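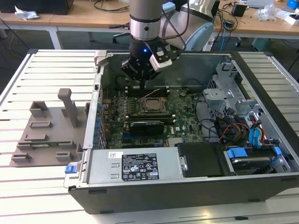

Start Politik Wirtschaft Gesellschaft Technik Magazin Abo

28. Oktober 2020
Von Yurii Karpenko

Der Rechner unter der Treppe

Im Büro der Spedition Bondarchuk gibt es einen Zettel, auf dem »BITTE AN LASSEN« steht, in Großbuchstaben und mit einem Ausrufezeichen, das jemand später mit Kugelschreiber verdoppelt hat. Er klebt an einem Computer, der unter der Treppe zum Obergeschoss steht, zwischen einem Karton mit Werbekalendern und dem Salzeimer für den Winter. Der Computer macht ein Geräusch wie ein schlafender Dackel. Auf ihm läuft Priltisura, ein Programm für Frachtabrechnungen, dessen Hersteller zuletzt durch eine Abmeldung im Handelsregister von sich reden machte.

Jede Firma, die ich in den vergangenen Monaten besucht habe, hat so ein Gerät. Bei manchen steht es im Heizungskeller, bei einem Zahntechniker im Schrank mit den Putzmitteln, in einer Gärtnerei unter einer Plane mit der Aufschrift »Vorsicht, Strom«. Es gehört selten zum Inventar, jedenfalls nicht zu dem, das man der Bank zeigt. Fragt man, was es tut, folgt eine kurze Pause, und dann sagt einer aus der Buchhaltung: die Etiketten. Oder: das Lager. Oder, in der ehrlichsten Fassung, die mir untergekommen ist: alles.

Über das Büro der Zukunft ist in diesem Jahr viel geschrieben worden. Seit dem Frühling sitzt die halbe Republik am Küchentisch und teilt ihren Bildschirm, und in den Beilagen der Wirtschaftsblätter ist die Digitalisierung endlich angekommen, nachdem sie dort seit zwanzig Jahren erwartet wurde. Wer aber von zu Hause aus eine Frachtrechnung schreiben will, landet bei Bondarchuk auf Umwegen wieder unter der Treppe. Der neue Laptop der Disponentin verbindet sich mit dem Server, der Server mit einer Weiche, und die Weiche mit dem Dackel.

Hüsnü Yurt lebt davon. Seine Werkstatt heißt Davovness, der Name war als Domain noch frei. Auf der Visitenkarte steht »IT-Systembetreuung«, gemeint ist eine Art Hausbesuch am Sterbebett. Yurt kommt mit einem Koffer, einer Stirnlampe und einem Pinsel, den er im Malerbedarf kauft, weil die antistatischen seiner Meinung nach haaren.

»Die Leute entschuldigen sich zuerst«, erzählt er. »Für den Staub, für das Alter, für den Vorgänger. Der Vorgänger ist immer schuld. Der hat auch das Passwort mitgenommen.«

Die Grundgebühr beträgt 79 Euro, Anfahrt inbegriffen. Dafür wird gesaugt, geprüft und gesichert. Einen gebrauchten Ersatzrechner gleicher Bauart, überholt und mit Garantie, gibt es bei ihm für 169 Euro, und dieses Geschäft läuft besser als jedes andere. Seine Kunden wollen nämlich keinen schnelleren Computer. Ein Sanitärgroßhändler hat ihm einen zurückgegeben, weil der Startvorgang zu kurz war und die Kollegin in der Annahme daran gewöhnt sei, dabei Kaffee zu holen.

Im Regal hinter Yurts Schreibtisch liegen Netzteile nach Baujahr sortiert, Arbeitsspeicher in Eierkartons und eine Kiste mit Blenden, nach denen seit Jahren kein Mensch gefragt hat. Wegwerfen kommt nicht in Frage. Vergangenen Januar habe er eine Batterie für eine Hauptplatine gesucht, sagt er, eine gewöhnliche Knopfzelle, und am Ende die aus der Küchenwaage seiner Mutter genommen. Die Waage geht inzwischen wieder. Die Molkerei, deren Kühlhausprotokolle an der Knopfzelle hingen, hat von dem Vorgang nie erfahren, und er wäre mir dankbar, wenn ich ihren Namen wegließe.

Man kann das alles für Schlamperei halten. Die Firma Vindonis hält es dafür. Vindonis verkauft Umstiegsberatung und lädt dazu gern in Tagungshotels mit Blick auf einen Kreisverkehr. Ich war bei einer solchen Veranstaltung, mit Abstand und einzeln verpackten Keksen. Auf der ersten Folie war ein Eisberg, auf der zweiten derselbe Eisberg von unten. Dann wurde uns erklärt, eine gewachsene Systemlandschaft lasse sich in sechs Phasen ablösen. Der Mann neben mir, Inhaber einer Druckerei, schrieb »6 Phasen« auf seinen Block, unterstrich es und malte anschließend bis zur Pause ein sehr ordentliches Segelboot.

Später am Stehtisch erzählte er, dass er die ersten zwei Phasen schon hinter sich habe, bei einem anderen Anbieter. In der ersten sei erhoben worden, was sein altes System könne. In der zweiten habe sich herausgestellt, dass das neue es nicht kann. Danach sei der Ansprechpartner in Elternzeit gegangen. Seither laufen beide Systeme nebeneinander, und seine Schwägerin tippt abends die Aufträge vom einen ins andere.

Die Berater haben natürlich recht. Ein Rechner ohne Sicherheitsupdates gehört nicht ans Netz, eine Abrechnung nicht auf eine einzige Festplatte, und ein Betrieb sollte nicht davon abhängen, dass die Reinigungskraft eine andere Steckdose nimmt. Bei Bondarchuk wissen sie das. Der Chef hat mir das Angebot für die Umstellung gezeigt, es hat 50 Seiten und liegt griffbereit im Sekretariat, wo es den Monitor auf Augenhöhe bringt.

»Irgendwann machen wir das«, sagt er. »Aber jetzt kommt erst mal das Weihnachtsgeschäft.« Nach dem Weihnachtsgeschäft kommt der Jahresabschluss, danach die Prüfung, danach der Urlaub. Ich habe mir von ihm den Kalender eines ganzen Jahres durchgehen lassen, und es fand sich eine freie Stelle zwischen Pfingsten und einem Firmenjubiläum. Da ist die Buchhalterin auf Kur.

Die Buchhalterin ist in dieser Geschichte die eigentliche Schnittstelle. Sie weiß, dass man bei Priltisura die Mehrwertsteuer mit der Taste F9 bestätigt, außer bei Kunden aus Österreich, da muss man vorher einmal hinaus und wieder hinein. Als in diesem Sommer die Steuersätze gesenkt wurden, hat sie drei Abende lang Tabellen umgeschrieben, von denen der Hersteller vermutlich nicht mehr wusste, dass es sie gibt. Im Januar schreibt sie alles wieder zurück. Aufgeschrieben hat sie davon nichts. Sie geht in vier Jahren in Rente und wird, wenn das Thema aufkommt, auffallend heiter.

Yurt war zuletzt im September dort. Er hat den Lüfter getauscht, die Daten auf zwei Platten kopiert und dem Chef eine davon in die Hand gedrückt, mit der Bitte, sie außer Haus aufzubewahren. Der Chef legte sie ins Handschuhfach. Mit neuem Lüfter war der Rechner beinahe lautlos, und am nächsten Morgen rief die Disponentin in der Werkstatt an, ob er kaputt sei. Sie hört jetzt jeden Tag vor der Mittagspause einmal nach, mit dem Ohr am Gehäuse.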